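Las gradas universitarias y el precio de mirar hacia otro lado

Opinión
11/17/19

La temporada de baloncesto universitario ha comenzado en Pumanton con un pabellón a medio llenar. El dato no sorprende a quienes siguen al equipo desde hace años, pero merece una reflexión más serena que la que suele ofrecerse tras cada derrota. La cuestión que aquí se plantea atañe a la relación entre la universidad y los estudiantes que, en principio, constituyen su público natural, y deja al margen la calidad del juego y el criterio del cuerpo técnico.

El curso pasado, la asistencia media a los partidos de casa fue de 3,174 espectadores, en un recinto concebido para muchos más. La sección reservada al alumnado presentó los huecos más visibles, sobre todo en los encuentros de entre semana. El departamento de deportes atribuyó el descenso a los horarios impuestos por la televisión. La explicación es cierta en parte. Un partido que empieza a las 9 de la noche obliga al estudiante que reside en Tatmont a elegir entre el segundo tiempo y el último autobús, y es comprensible que elija el autobús.

Los horarios, con todo, no explican la totalidad del problema. En abril entró en vigor el nuevo sistema de acceso, gestionado por la empresa Girkico, que suprimió la entrada impresa y la presentación del carné universitario en la puerta. Desde entonces, el estudiante debe reservar su localidad mediante una aplicación, confirmarla el día del partido y mostrar un código en el torno. Quien no confirma dentro del plazo pierde la plaza, y quien la pierde 2 veces queda excluido de la siguiente reserva. 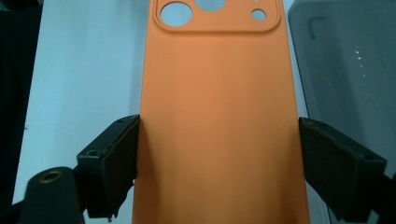

Funda de teléfono de color naranja.

La intención declarada era razonable: evitar que se retirasen entradas gratuitas que después nadie utilizaba. El resultado ha sido un procedimiento que trata la asistencia como una obligación administrativa. El aficionado constante se adapta a él con resignación. El estudiante de primer año, que acudiría por curiosidad si un compañero se lo propusiera esa misma tarde, encuentra la reserva cerrada y no vuelve a intentarlo. Ese segundo perfil es el que llena los pabellones en los años mediocres, cuando la clasificación no ofrece aliciente alguno.

Conviene observar lo que ocurre en Pollock, cuyo equipo no ha obtenido mejores resultados que el nuestro en las últimas campañas. Su universidad mantiene abierta una puerta exclusiva para el alumnado, sin reserva previa, hasta completar el aforo de la grada. El sistema es imperfecto, produce colas y en los partidos de máxima rivalidad deja a personas fuera. A cambio, conserva un ambiente que los equipos visitantes reconocen y que los propios jugadores agradecen. Pumanton disfrutó de algo semejante durante más de 8 temporadas y renunció a ello sin un debate digno de tal nombre.

Se objetará que la seguridad del recinto exige conocer de antemano el número de asistentes. La objeción merece respeto. Debe recordarse, sin embargo, que los tornos registran cada entrada en el momento en que se produce y que la capacidad de la grada estudiantil está fijada desde su construcción. Nada impide reservar una parte de los asientos mediante la aplicación y dejar el resto a disposición de quien se presente con su carné.

Tampoco ayuda la política de traslados de última hora. Cuando un grupo externo solicita localidades en número suficiente, el departamento desplaza a los estudiantes a la grada superior, detrás de la canasta norte. Es una decisión legítima desde el punto de vista de los ingresos, y los ingresos importan en un programa que financia también disciplinas con menor repercusión. Pero sus efectos sobre el arraigo de la afición no figuran en ningún balance, y se manifiestan con lentitud, cuando ya resulta costoso corregirlos.

El departamento de deportes ha anunciado que revisará el sistema al término de la temporada. Sería preferible que lo hiciera antes de que comience el calendario de conferencia, con participación de los representantes del alumnado y con publicación de los datos de asistencia desglosados por grada. La plantilla actual es joven y necesitará tiempo para competir. Durante ese tiempo, la universidad debería procurar que sus estudiantes puedan entrar a verla.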